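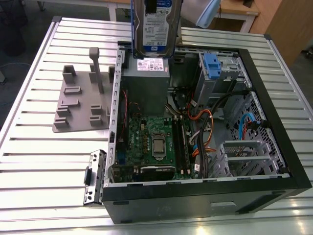 4.2 Setup and upkeep of the disassembly cell

Most reports on robotic computer recycling give the cell one paragraph and the learning method nine pages. We think the balance is wrong. In our experience the cell decides a good part of the success rate, and its upkeep is where the hours go.

Each tower is laid on its side on the slatted aluminum table with the side panel already off. Removing that panel is a separate task, and we do not claim it. The arm works from above, and a gray 3D-printed fixture stands to the left of the case to receive parts. Its raised blocks and slots were drawn by Till Buschmann for the parts we expected to meet. That should be read as a limit on our results. A fixture shaped around known parts makes placing look easier than it would be in a plant that takes whatever comes off the truck.
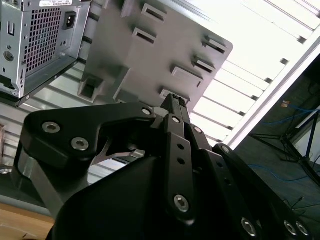

Plastic panels with molded clips are a harder case than drives. The clips offer many edges that look graspable to a wrist camera, and few of them will take a load. The fingertips are narrow, and a small error in approach angle leaves them pushing on the part -- a failure that the arm's own log records as a normal contact. We therefore do not use the log alone to score a trial. Mairéad Fitzgerald reviewed the wrist video for all 200 trials and changed the logged outcome in 57 of them. Readers should ask how other groups arrive at their numbers.

The finger linkages are held by exposed hex-socket screws. We check these by hand before each session, after one of them worked loose in December and shifted the grasp point by 2 mm. The earlier cell at Hardale had no such check, and we have left its data out. 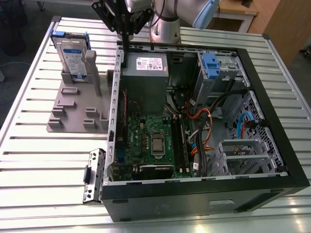

Placing a drive upright in the fixture (Figure 3) is the step most often shown in demonstrations, and we would caution against reading much into it. A drive standing in its slot says nothing of the cables left behind in the case, which no part of our current routine handles. Ottmar Kettler has argued that a softer finger pad would let the same gripper manage both. We have not seen evidence for this. Pads tested on the cell wore through in fewer than 900 grasps, and each change meant a new calibration.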